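Pusher arm drifts sideways off the block on long strokes
Posted in Robot Builds > Shared Workshops
Asked by Dede Alhassan, 10/10/19

I'm building a tabletop pushing rig at the Osville workshop. Small arm, round rod as the finger, wooden board over a perforated table, printed blocks as targets. Strokes are open loop: I send a start and an end point and the arm interpolates. Short pushes are fine. On long ones the rod slides off the side of the block before the end point. Cylinders are worst. The step rate is 1,000 per second. Would a higher rate help?

Iddrisu Acheampong

Get a wider finger. Mine is a flat plate and I don't have this problem.

Ashok Pandey

The step rate is unlikely to matter. Pushing with a single round contact is unstable. Any offset between the push line and the center of friction turns the block, and the offset grows with distance. Break the stroke into short segments and re-aim from a fresh camera reading before each one.

Check these in order:

1. Rod height. Set the tip just clear of the wood. If it drags, the arm flexes and the contact point moves.

2. Board position. If the board can shift, every taught point is wrong. Bolt heads in the table holes make good stops along the front edge.

3. Camera reference. Put the tag on the table, off the board, and leave it there. Ours at Walis is past the far right corner, clear of the blocks.

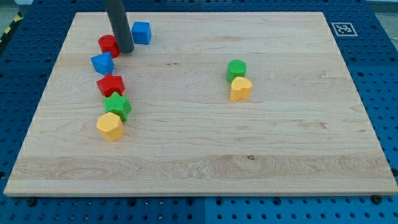 4. Block shape. Tune on the cube first, pushing square to a face. Stars and hearts come last, as the contact can slip into a notch and jump.

Naa Bonsu

Agree with Ashok. I run 8 short segments per stroke. Also check for backlash in the base joint before touching the code.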